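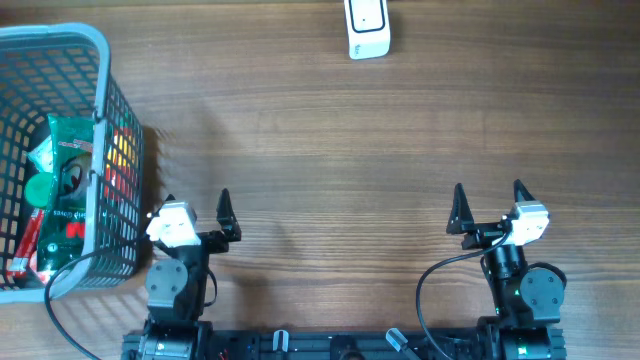
Fig. 1. White box on the table, mesh basket on the left.

Section 3. Setting up your celebrity watchlist in Malidley

For new writers on the Mendevden entertainment pages. Do section 2 first (login, byline, password). If your byline still says NEW USER, go back, the watchlist won't save under it.

What the watchlist does: you pick names, Malidley pulls everything the wires and the fan feeds post on those names and drops it in your morning tray. Breakups, weddings, casting, red carpet, the lot. You write from the tray. Tray fills at 5 a.m. and again at noon.

Adding names

1. Open Malidley, click Desk, then Watchlist. Blank page with a gray plus sign. Normal.

2. Click the plus. Start typing a name. Wait for the drop-down. Don't hit Enter before it shows or you get a free-text entry, and free-text entries match everything. One of ours matched every story with the word "rose" in it.

3. Pick the name from the drop-down. The master list has 2,614 people on it as of July, so most actors and singers you'd want are in there. Reality people are patchy. If yours is missing see "Missing names" further down.

4. Set the beat: Film, TV, Music, Royals, Couples, Other. One beat per name. You can change it later.

5. Repeat until done. Limit is 20 names per writer. Try to add a 21st and the oldest one drops off with no warning. We have asked Wemska for a warning.

6. Click Save at the TOP of the page. The one at the bottom saves the filter settings only.

NOTE: couples. Add both halves seperately. Don't use the Pair button, it locks the two names together, and when they split you can't track one without the other. Unlocking a pair takes an admin.

NOTE: stage names. Use the name the public knows. Legal names are in the system but only get hits from court filings, and court filings go to the legal tray, which you probably can't see.

Filters

7. Still on Watchlist, click Filters. Turn OFF "Birthday posts" unless you do the birthday column. Turn OFF "Lookalikes". Leave "Statements" on always, that's the reps and publicists and you need those.

8. Source level. Three settings:

Confirmed: statement from the person or their rep, or something on their own account.
Reported: another outlet has it with their own reporting.
Chatter: insiders, blind items, fan accounts.

Start on Reported. Chatter will bury you. If you do go to Chatter for a story, put it back after. It stays where you left it, over the weekend too.

9. Language. English only by default. Music writers add Korean and Spanish, the auto translation is good enough to tell if it's worth a look. Never quote from the translation.

CAUTION: A Chatter item on its own is never enough for a headline. Pregnancy, illness, rehab, divorce: need Confirmed or the desk editor's OK in writing. Chat message counts as writing. A nod across the room doesn't.

CAUTION: Anything with somebody's kid in it goes to Krystyna Dudek before you type a word. Kids under 18 don't get their own watchlist entry. Malidley will let you add them. Don't.

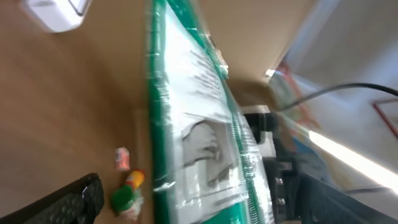

Fig. 2. Package in clear plastic wrap, green border.

Photos

10. Click Photos next to any name on your list. Green dot means we have cleared pictures. Only 1,133 people on the master list have the green dot right now, so check before you promise the desk a gallery.

11. No dot: go to Reddy (the picture tool, link at the bottom of the left menu, same login). Search the name, tick "Licensed only", pick what you need, click Send to Malidley. Takes a few minutes. Don't click twice, it bills twice.

12. Fill in the event and the year for each picture. Reddy often leaves the year blank. A red carpet shot from eight years ago under a breakup story gets noticed by readers within minutes and then we all hear about it.

NOTE: screenshots from social accounts don't go through Reddy. Use Embed. If the star deletes the post, the embed goes blank, so describe the post in your copy too.

NOTE: two people in a shot means both need tagging. An ex left untagged is how the wrong ex ends up in the gallery.

Alerts on your phone

13. Install the Malidley app, sign in, allow notifications. Pick up to 3 names for instant alerts. Choose carefully, they come at all hours. Awards season people swap theirs every week or so.

14. Set quiet hours if you want them. Obituary alerts ignore quiet hours and can't be turned off.

15. Test it: tap Settings, Send Test. You should get a message reading TEST TEST STAR NAME. If not, sign out, sign in, try again. Still nothing, message Ravindran Kaimal with your phone model.

Missing names

Search under any other spelling first. Accents matter, try with and without. Then try the band, sometimes singers are only filed under the band.

Still missing: Desk > Watchlist > Request. Put the name, what they're known for, and one link to a real outlet (not a fan page). Requests get looked at in the afternoon. Big casting news day, maybe next morning. Meanwhile run a plain saved search under the Search tab. Doesn't feed the tray but it works.

Common problems

Tray is empty. Source level is probably on Confirmed, and nobody on your list has said anything. Put it on Reported.

Same story forty times. Turn on Group Duplicates, under Filters, bottom right. Off by default, we don't know why.

Wrong person. Two actors, same name. Remove the entry and add again, reading the line of small gray text under the name this time (it gives the birth year and one credit).

Names vanished. You went over the limit, see step 5. Or you clicked the bottom Save. Retype them. There's no undo.

Can't see Couples beat. Your account is set to Sports. Ravindran can switch it, takes him a minute, but he needs the request from your editor and not from you.

Item marked HOLD. Legal has it. Leave it alone, dont open it in a draft, opening it locks it for them.

Before you move on

Check you have: names saved, source level on Reported, alerts tested, picture login working in Reddy. Then section 4, Writing and filing from the tray. Gallery writers skip to section 6.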